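**Normas internas para celdas de dos brazos**
25 de octubre de 2023

Isauro Zamudio lleva la redacción de procedimientos en Olteck y no le gusta la palabra «protocolo». Prefiere «ficha». La de escritura sobre pizarra ocupa dos páginas y se revisó por última vez en abril. «Una tarea de escritura parece inofensiva y por eso se documenta mal», explica. «El rotulador es una herramienta. Tiene longitud, punta y un punto de agarre, y todo eso debe constar antes de habilitar los motores».
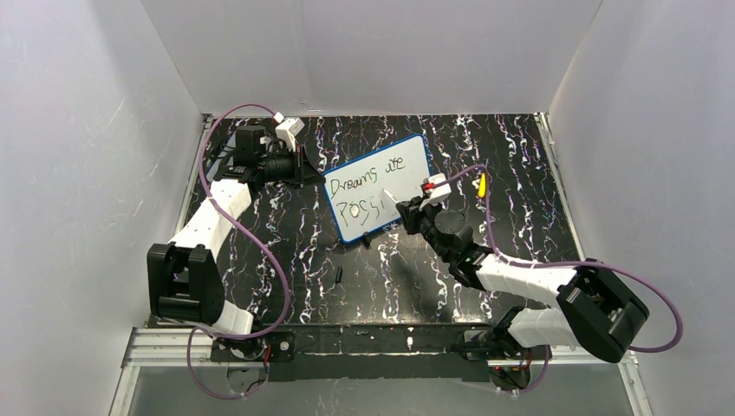 La ficha fija también el recorrido de los cables. Zamudio exige holgura suficiente para el giro completo de la muñeca y una comprobación a velocidad reducida tras cada cambio de montaje. «El cable se revisa en los extremos del movimiento, nunca en reposo», precisa. Cada celda pasa inspección a las 2,000 repeticiones o a los 30 días, lo que ocurra antes.

Sobre la calidad del trazo es más cauto. El criterio de Olteck admite letras irregulares siempre que la palabra se lea, y obliga a guardar los intentos fallidos con la misma etiqueta que los demás. «Si se borran, la tasa de acierto no significa nada». La presión de la punta se limita por software, con un margen del 5 % que él considera provisional.
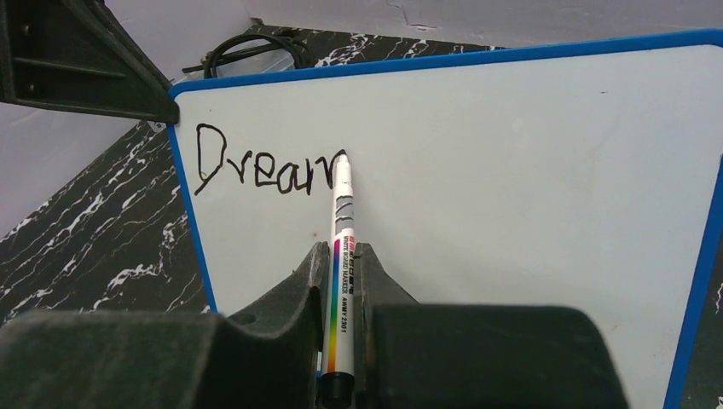

Omolara Ogundipe discrepa en ese punto: sostiene que el límite de presión debería verificarse con un sensor externo, y que «legible» no es un criterio mientras no se diga quién lee. Propone dos evaluadores independientes por palabra. Zamudio acepta lo segundo para la próxima revisión. Lo del sensor queda pendiente de presupuesto.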